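Stop tuning the policy and fix your clocks

Posted by Solange Ross
March 26, 2020
Filed under: Opinion, Controls, Tooling
19 comments

Writing this fast between two things, so forgive the state of it.

My claim: most of the trouble people blame on learning, or on perception, or on "the model", is plumbing. Timestamps. Dropped messages. A config file somebody edited on one machine and not on the other. I have believed this for years and I believe it more after this winter.

Background for those who don't read this page much. We do two-arm table work. Pick the soft thing up, put it in the bin, that class of job. Control loop underneath, planner on top, cameras feeding both. The middle layer is called Skemholm, it's ours, it's ugly, and I wrote too much of it. Logging goes through Sonance, which Marlene Charbonneau wrote and which is much less ugly.

In the winter we had a grasp that missed. Small miss, always to the same side, worse when the arm was moving quick. Everyone had a theory. Bad calibration. Not enough demonstrations. Wrong network. We recalibrated. Then we recalibrated again. We collected more. We had a long meeting about the network and I said things in it that I'd like back.

It was the clock. The wrist camera stamped its pictures on arrival, the joints stamped theirs on send, and the planner matched the two as if they meant the same thing. So every picture was paired with a pose from slightly later. Arm still, no error. Arm moving, error. Faster, more error. A first-year student could have told us from the plot, if we'd had the plot.

We didn't have the plot. That's the part I want to complain about.

The plot nobody draws
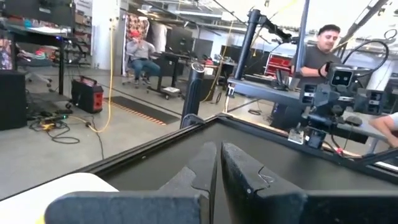 Marlene pulled 2774 episodes out of Sonance and drew one line: camera time minus joint time, against joint speed. Took her an afternoon. The line had a slope. There's your missed grasp, in one chart, and we had been sitting on the data for all of it since before the first meeting.

Why did it take that long? Because drawing that line isn't anyone's job. The perception people look at images. The control people look at tracking error, and tracking error was fine, it was lovely, they showed it to me more than once. The planner people (me) look at whether the path is sane. It was sane. Each piece passed its own tests, and the bug lived in the gap between them, where there were no tests.

You can't see it by standing next to the arm, either. A person with a hand on the hardware will feel a stiff joint or a cable pulling. They won't feel a late message. Eyes are bad at this and hands are worse.

I keep hearing that a good enough learner will soak up the delay. Sometimes it does! It will learn the delay you happened to have during collection. Then you swap a USB hub, or move one process to another computer, and the delay is a different one, and your learner is confidently wrong. You've baked your wiring into your weights. Good luck writing that in the release notes.

What I'd like people to do

Small list. None of it is clever and none of it will get you a paper.

1. Stamp at the source. If the device can't do it, measure how late it is and write the number down next to the driver, in the driver, where the next person has to scroll past it.

2. Refuse stale data out loud. Skemholm used to take the last good pose and carry on. Very polite. Now it stops the arm and prints which stream was late and by how much. People hated this for a couple of weeks, me included, I turned it off once and got yelled at, correctly.

3. Put the config in the log. The whole thing, every run, not a hash of it. A hash tells you that two runs differ, it does not tell you that somebody changed a filter cutoff and forgot.

4. Test fast. We did nearly all our checking slow, for good reasons, nobody wants to break a gripper. But a slow test hides every timing bug you own. Pick a clear table and a soft object and let the arms swing at the speed you plan to run them at. 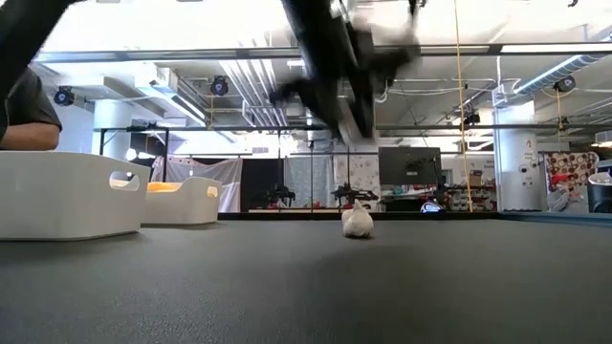
5. Replay before you collect. If your stack can't take yesterday's log and produce yesterday's commands, then you don't know what it does, and more episodes won't fix that. We had a plan to gather 3000 more. Would have been 3000 more with the same offset in them.

Number five is the one I get arguments over. Exact replay is hard, I know. Threads, random seeds, some driver that behaves differently when no hardware is plugged in. Ours isn't exact. It's close enough that a difference means something, and getting it that close turned up two more bugs on the way, one of them mine and embarassing. (Unit mixup. Not saying more.)

The planner is not special

People in my corner have a habit I want to pick at. We treat planning as the thinking part and the rest as pipes. So the planner gets the careful review and the nice viewer with the colored paths, and the time sync gets a shell script called fix_it_2. I have written that script. It's still running.

A planner with a wrong picture of the world makes excellent plans for some other world. I'd take a dumb planner and honest inputs over the reverse any day of the week. Straight line moves, a few waypoints, a stop when something looks off. You'll get further than you expect, and when it fails you'll be able to say why, and then fix the why.

Somebody at Sturgate wrote in after my last post to say I was describing problems solved in 1991. Sure. Plenty of this was worked out long ago by people running hard real time on machines slower than a doorbell. But solved in a book isn't solved in your repo. We now build stacks from whatever installs, across several computers with several clocks, with a web page glued on the side so that the demo looks good. The old lessons don't come in the package. You have to go put them in again by hand, and it's dull, and it doesn't show.

One fair hit against me: Michailidis, the planning library we started from, does have a check for stale state. It's off by default. We never turned it on, because it made the logs noisy. The logs were noisy because the state was stale. I'd laugh but it was my commit.

Objections I already got

"This doesn't scale." To what? If you have one rig with a bad clock, you have one bad rig. Ten rigs, ten different bad clocks, and a dataset that disagrees with itself.

"We don't have time." You had time to recalibrate twice. So did we.

"The vendor handles sync." Maybe. Did you measure it? Move the joint, watch for it in the image, compare. It's a short script. Marlene's is shorter than this section and she says she'll clean it up and put it out in April, once the argument parsing stops being a crime.

"Isn't this just good engineering?" Yes. I'm asking for some. A team that can show me its latency plot gets my attention faster then a team that can show me a video.

Have to go, the replay job just finished and one of the streams is late again. The log says which one, at least.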